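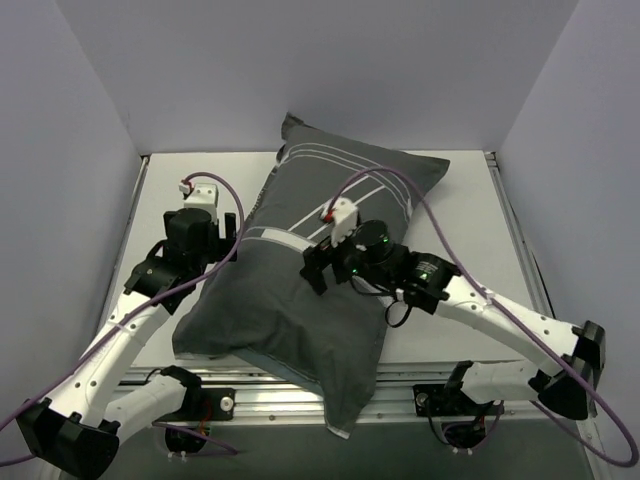

A grey pillow with white lines on the work surface, between the two arms

Progress report: Plilluvberg housing repairs, damp and windows
To the Renda home improvement fund

We have now spent 3,330 of the grant and I would like to say it has all gone on windows. Most of it has. The rest went on finding out why the windows we were told to replace were not the ones letting in water.

Seven flats were due for new frames by the end of August. Five are finished. The other 2 are waiting on sills, which the supplier, Dumitrescu, measured in spring and has since measured again. The second set of figures does not match the first, and I have asked for both in writing before anyone cuts anything.

The damp survey cost 805. It recommends a chemical treatment along the whole north wall at Zandumville Terrace. I am not convinced. The gutter above that wall sags at the downpipe joint, and the stains inside stop exactly where the sag stops. Refixing a bracket is cheap, and I would sooner do that and wait through one wet month than pay for injections we may not need. The surveyor's firm also sells the treatment – I mention it for completeness.

Draughts are said to be "much improved" in the finished flats. That is the installer's phrase. No readings were taken before the work started, so I can't back it up, and tenants' views are mixed. One bedroom still whistles in a westerly. The sealant there will be raked out and done again at no charge to us.

Heating bills will not tell us anything until winter, and I would ask the fund not to quote a saving before then.

Next: gutter bracket, the last sills, and a repeat damp check by a firm with nothing to sell. The scaffold comes down on Thursday if the hire company turns up.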